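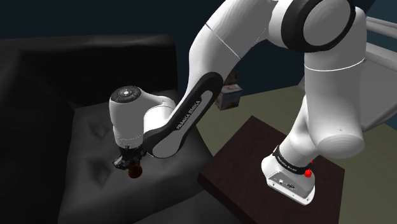 Ilze Kļaviņa sent me a link last week to one of those "10,000 steps is a myth" articles, with the message "thought of you." I suppose I've earned that. The article says the real number is lower, that we've all been fooled by a round figure, and that the author feels much better since she stopped caring. Then it tells you to buy a different watch.

I read it twice looking for the study. There's a link on the words "researchers have found," and it goes to another article, on another site, which has the same sentence with the same link on it. I followed that one too. It went to a page selling a sleep course.

My own tracker is a Stillon, which I bought in a sale and have worn on and off for 3 years. I don't trust it either. One Saturday in September I drove to Moltby and back, did nothing more athletic than carry a bag of potatoes to the car, and was congratulated on 4000 steps. The next day I walked the whole river path, and it gave me 2112. I wrote to the company. They told me to tighten the strap.

So I tightened the strap. Now I get a red mark on my wrist and the numbers are just as silly.

What bothers me is how sure everyone sounds. The Sketeo app, which a lot of people at work use, gives you a "body score" out of 100. Mine was 55 the one time I tried it. Fifty-five what? I looked all through the help pages and found a drawing of a heart and the words "our unique method." If my doctor gave me a number and wouldn't say what it measured, I'd find another doctor. Put the same thing in a colored ring on a phone and people rearrange their evenings around it.

Tymofii Savchuk, who sits across from me, says I'm missing the point. He says the number doesn't need to be right, it only needs to get him out the door - and he does go out the door, every lunchtime, rain included. Fine. I can't argue with his legs. But he pays monthly for that, and I'd tell him to go for a walk free of charge.

I'm not against walking. I walk most days, usually after supper, and I sleep better when I've done it, or I think I do. I haven't tested it. Maybe I sleep better on the days when I had time for a walk in the first place, and that would be a different thing altogether. You'd never get an article out of that.

The Stillon is in the kitchen drawer for now, with the dead batteries. Ilze has already sent me another link, this one about cold showers. I haven't opened it yet.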